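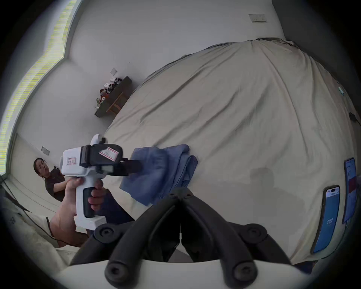
Household laundry is one of the larger uses of hot water in shared student housing, and bedding makes up a substantial share of it by weight. This report presents the findings of a one-semester project on how residents of Baldursdóttir Hall, in Gikitley, wash, dry and store their bed linen. A bed like the one seen here is used for several hours every night, yet residents receive little guidance on its care beyond a single line in the housing agreement. The project set out to learn how often bedding is washed, at what temperature, and what prevents residents from washing it more often.

1. Background

The hall has 235 residents in single rooms. Each room is supplied with a mattress and a mattress protector. Residents bring their own sheets, pillowcases and duvets. The laundry room is in the basement and is open from 7 a.m. to 11 p.m. It is equipped with front-loading machines supplied under contract by Presesel, with payment by card.

The housing agreement states that bed linen should be "laundered regularly." The term is not defined. A review of agreements from earlier years, held in the hall office, found the same wording throughout.

2. Method

The project used two sources of information. The first was a paper questionnaire placed in residents' mailboxes in February and collected in a closed box beside the front desk. The second was a laundry diary kept by 20 residents for one month. Diary keepers recorded the date of each load, the items in it, the program selected and the method of drying.
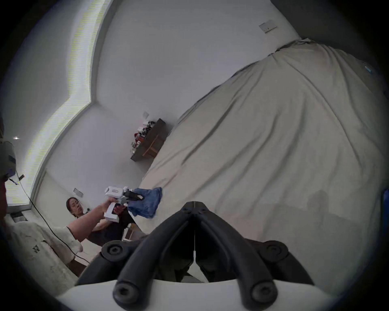 Diary entries were transferred to a spreadsheet at the end of each week. Where an entry did not state the program, the load was included in the totals for frequency but left out of the totals for temperature. Names were removed before the entries were read by the project group, and the paper diaries were destroyed after grading.

The questionnaire asked separately about sheets, pillowcases, duvet covers and duvets. Early versions used the single word "bedding," and test readers took this to mean different things.

3. Findings

3.1 Frequency

Pillowcases were washed most often, followed by sheets. Most diary keepers washed their sheets once or twice during the month. Duvet covers were washed less often than sheets, even by residents who owned a spare. Several respondents wrote that putting a cover back on by themselves was the part of the task they disliked most.

Duvets themselves were rarely washed at all. The machines in the basement are too small for a full-size duvet, and the nearest laundromat with larger drums is a bus ride away.
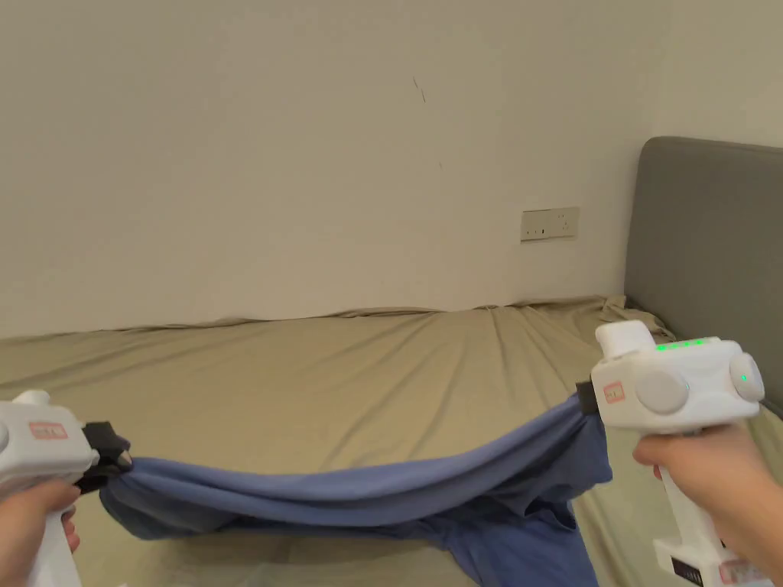 3.2 Temperature and detergent

Residents tended to select the program they used for clothing and to wash everything together. Warm programs were the most common choice. Few respondents said that they read care labels on bedding, although most said that they read them on new clothes.

Detergent was usually measured by eye. The vending machine in the laundry room sells Firna powder in packets of 650 grams, without a scoop. Comments on the questionnaire suggest that many residents use more powder than they need, and white residue on dark fabric was a frequent complaint.

3.3 Drying

Drying was the main obstacle reported. Sheets often twist into a ball in the dryers and come out damp in the middle, so that a second paid cycle is needed. Residents who dried sheets in their rooms hung them over doors, chairs and desk lamps. The last of these is a fire risk and has been reported to the hall office.

4. Discussion

The findings indicate that frequency of washing depends more on cost and drying space than on knowledge. Residents who owned two full sets of linen did not wash more often, but they were less likely to sleep on a bare mattress protector while waiting for sheets to dry.

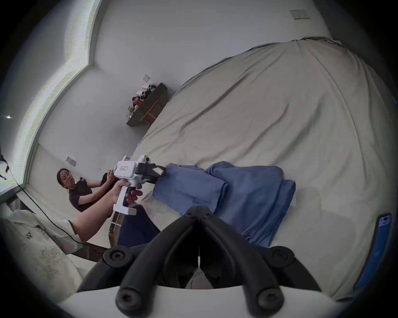

A drying rack long enough for a double sheet would address much of the difficulty and would fit along the north wall of the laundry room, where a disused vending cabinet now stands. The project group measured the wall in March and has given the dimensions to the hall office.

5. Limitations

Diary keepers came forward by choice and may take more interest in laundry than other residents. The diary month included midterm examinations, when several participants went home for the weekend and took their washing with them. Loads washed at home were not recorded.

6. Recommendations

The hall office should replace the word "regularly" in the housing agreement with a stated interval.

Presesel should be asked to supply one machine with a drum large enough for a duvet when the contract is renewed.

A measuring scoop should be kept on a cord beside the detergent machine.

A copy of the questionnaire and the blank diary sheet are attached as Appendix A and Appendix B.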